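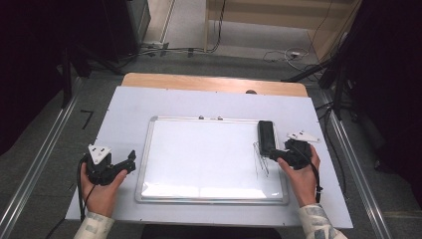 **Reginald Lindqvist**
*Bookbinding teacher and product reviewer, Dretwood*

# Werka Plokstead tabletop whiteboard

I teach evening classes in bookbinding, and for years I planned them on the backs of old envelopes. In April I bought the Plokstead, a whiteboard which you lay flat on the table. It cost 26 dollars with the eraser included. I have used it every day for 4 weeks.

The surface is good. It is smooth but glossy, and it throws back a bright band of light, so I sometimes move my head to read what I wrote. Ordinary markers erase well on the same day. When I left a paper-cutting plan on it over a long weekend, the red and the green stayed as a pale shadow, and I needed a damp cloth. Black and blue gave me no such trouble.

Writing flat is different from writing on a wall, and I must say I prefer it. My arm does not get tired and my lines stay straight. If you are left-handed, like my wife, you will push your sleeve through the words. She tried it for one shopping list and went back to paper.

The eraser is the plain black rectangular kind. I keep mine upright by the right edge of the board, where it takes less room and the felt does not collect crumbs. It is a little wide for small corrections. For one wrong letter I use my finger, as everybody does.

I have two complaints. The first is that the board slides. My table is waxed, and when I erase with some force, the whole thing travels toward the window. I put a thin rubber mat under it, the sort sold for kitchen drawers, and the problem is gone, but Werka could have added feet. The second is the instruction sheet, which explains in great detail how to hang the board on a wall and says nothing about cleaning.

Before this one I had a Kaushik board. It was cheaper and lighter, and it began to bend in the middle after one winter near the radiator. The Plokstead has stayed flat until now, although it has not yet seen a winter in my house.

I would buy it again at this price. For a classroom I would look for something larger.

*May 15, 2026*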